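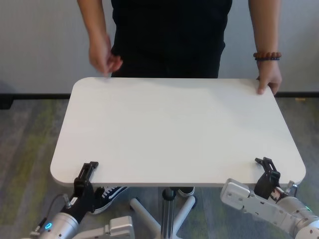

On your feet at the white table.

Standing up for a living (well, for part of it)

I promised in the April letter that I'd report back on my month of standing up to work, and a few of you have written to ask whether I'd given up and hoped everyone would forget. I haven't! Or only partly. I'm writing this bit standing, and I'll be sitting by the time I get to the end of it, so you can guess how it went.

It started with Inès Pichon, who has worked on her feet for years and never gets that four o'clock slump where you read the same email five times. She offered to set me up and I said yes before I'd thought about it. My "desk" was the kitchen counter, two cookbooks and a bread bin (empty, I'm not a monster). The bread bin was too tall. The cookbooks alone were too short. In the end it was the cookbooks plus a jigsaw puzzle of a lighthouse, 484 pieces, still in its box, and I've grown quite fond of it.

Week one was awful. My feet hurt, my lower back hurt, and I found I couldn't think properly – I kept wandering off to the fridge, which was right there. By Wednesday I'd decided the whole thing was a fad. Then I mentioned it to Orlando Ayala when I ran into him at the hardware store in Parkville, and he asked me what I had on my feet. Socks, I said. On tile. He just looked at me.

So: shoes. Or a mat, or both. I went for a mat from the Harnent shop, the thick squashy kind, and it cost me 36 dollars after I'd dithered in the aisle for ages over a nicer one at 135. I stand on it barefoot now and it's lovely, a bit like standing on a very firm cake. My neighbor's dog came over and fell asleep on it the first afternoon, so that's one good review.

The other thing I had wrong was the height. I'd set everything up so the screen was comfortable, which meant my hands were up around my ribs and my shoulders were up around my ears. Eylül Yaman (she teaches the Monday stretch class, go if you can, bring a towel) had me stand with my arms hanging, bend my elbows, and put the keyboard where my hands landed. It was a good deal lower than the lighthouse. The screen now has its own pile and the keyboard has another, and the kitchen looks like a yard sale, but my shoulders have come down.

Here's what I do standing up now. Phone calls, all of them. I'm much better on the phone standing, I get to the point and I don't doodle. Email. Sorting the mail. Cutting out fabric, which I've always done on my feet without ever thinking of it as "standing to work". Proofreading too, which surprised me, I catch far more typos.

And what I can't do: write anything long, read a contract, or do my accounts. I tried the accounts standing and ended up with a total that was off by 238 dollars, and it took a cup of tea and a proper chair to find it. (I'd entered the same gas bill twice.)

Baptiste Picard wrote in to say that he changes over whenever the radio news comes on. News on, up you get. Next news, down you go. I've stolen this completely. I was using a timer on my phone, but the timer made me cross and the radio doesn't, I couldn't tell you why. I've had stretches of up to two hours on my feet when I'm busy and forget, and I pay for it in the calves afterwards, so I don't recommend being heroic.

A couple of you asked about those desks that go up and down with a motor. I went and tried one at Runberg with Gwenaël Riviere, who was shopping for his daughter, and we spent far too long pressing the button. They're very nice. They're also more than I want to spend on something I might use as a clothes rack by the fall. Gwenaël bought one. I've asked him to let me know how it's holding up and I'll pass it on next time.

If you want to have a go yourself, please don't buy anything yet. Find a counter or a chest of drawers that's near enough the right height, pile some stuff on it and give it one morning. Put shoes on. Shift your weight about, put one foot up on something low (I use a paint can), and sit down when you're tired. If you've got bad knees or a bad back, ask your doctor first, please, I'm a woman with a jigsaw box and no qualifications.

Also, I have a spare mat! Harnent was doing two for one on the last day of the sale and I got carried away. It's gray, never stood on, and it's yours if you can pick it up. I'm home most mornings, and on Friday I'll be at Abubakari's for coffee from ten, so I can bring it along if that's easier. First person to write back gets it.

I'm in the chair now, by the way. The news is due any minute. Next month I'll be on to the window boxes, so send me your slug remedies – I've tried the eggshells already and the slugs walked straight over them.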